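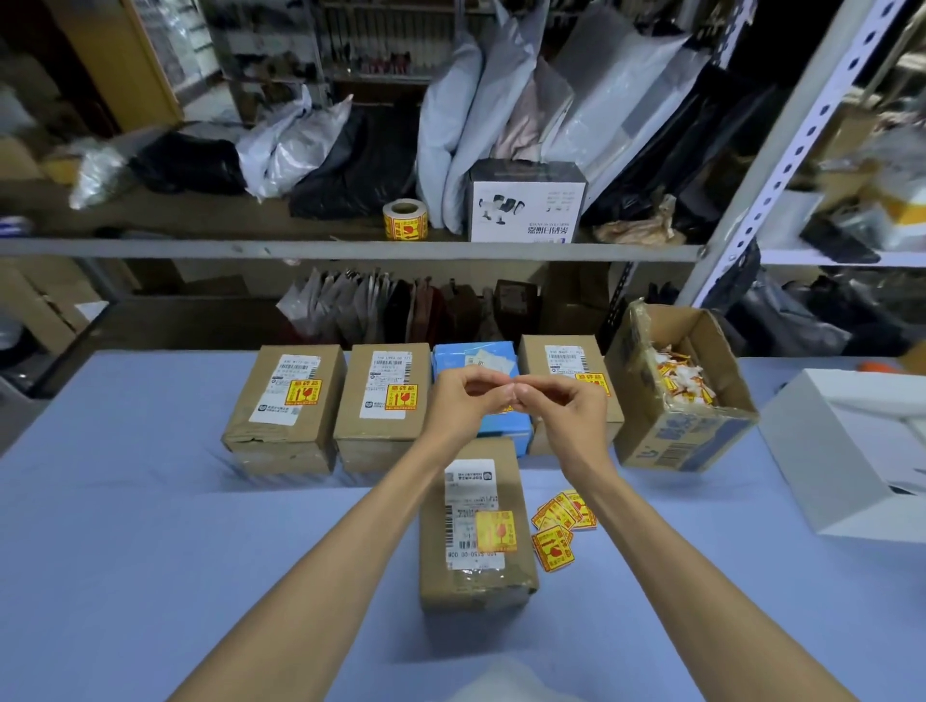 Fullik replied that a fragile label places no additional duty on a carrier unless the carrier's own terms say so, and that the original poster should read those terms before writing to anyone. The reply has been moved to the top of the page at the request of several members. The full thread follows.

Breakages in transit: does the seller or the buyer bear the loss?

Pumach Pottery Circle
Posted in: Buying and Selling, Small Organisations

Our circle sells members' work by post in order to pay for kiln repairs. We have no premises open to the public and all orders are placed through our website. In March we sent a dinner service of 16 pieces to a private customer, who had paid £200 for it, with postage on top. The customer has written to say that several plates were broken on arrival and has asked for the full sum to be returned.

Our terms of sale state that goods travel at the buyer's risk once they have been handed to the carrier. The customer ticked a box to accept those terms. The parcel was marked as fragile and was, in our view, properly packed. The carrier has told us that cover on the service we chose is limited and that pottery may be left out of it altogether.

We should be grateful for guidance on the following matters. Are we entitled to rely on our terms? If we are not, must we refund the whole amount or only the value of the broken plates? Finally, should the customer be asked to take the matter up with the carrier directly? We wish to treat the customer fairly, but the sum is a considerable one for us.

Bakos
Marked as helpful

The position set out below applies to sales made by a business to a private customer in the United Kingdom. A club or circle that sells regularly in order to raise funds should assume that it will be treated as a business for this purpose, even where no member takes a profit.

In a sale of that kind, the goods remain at the seller's risk until they come into the physical possession of the customer, or of a person the customer has named to receive them. The main exception arises where the customer arranges their own carrier and that carrier was not one offered by the seller. From your account, the circle chose the carrier. A term stating that goods travel at the buyer's risk will not assist you in those circumstances, and I would advise you to remove it from the website.

As to the amount, a customer who receives faulty or damaged goods ordinarily has 30 days in which to reject them and receive a refund. The service appears to have been sold as one set at one price. The customer may therefore reject the whole, in which case you are entitled to have the unbroken pieces back, and you should meet the reasonable cost of their return. You may instead offer to replace the broken plates, and many customers will prefer this with handmade work, but the choice belongs to the customer within that period.

The customer should not be sent to the carrier. Your contract is with the customer, and the carrier's contract is with you. Any claim for compensation is yours to make. I suggest the following order of work.

Reply to the customer in writing, accept that the goods arrived damaged, and set out the choices.
Ask for photographs of the broken pieces, the inner wrapping and the outside of the box, and ask that all packing be kept.
Find your proof of posting and proof of value. An invoice is normally enough for the second.
Submit the claim within the carrier's time limit, which may be much shorter than you expect.

If pottery is listed among the items not covered, the claim is likely to be refused. It is still worth submitting, as some carriers will return the postage.

Skeltero

We had the same thing with glass. Carrier paid nothing. We now add £35 of separate cover to large orders and put the cost in the price. Check the wording for breakages, the first policy we were offered only dealt with loss.

Also double boxing. A plate standing on its edge survives better than one lying flat.

Pumach Pottery Circle
Response to Bakos

We thank both members for their replies. The customer has been written to and has said that replacement plates would be acceptable, provided that the glaze is a close match. We have confirmed that a refund remains available if it is not. The clause concerning risk has been taken down from our website.

We have one further point to raise. Would the same rule apply to an order from a café, where the buyer is itself a business?

Bakos

It would not apply automatically. Between two businesses the terms of the contract carry far more weight, and you may agree that risk passes when the goods are collected. Such terms should be kept in a separate document and sent to trade customers before the order is accepted.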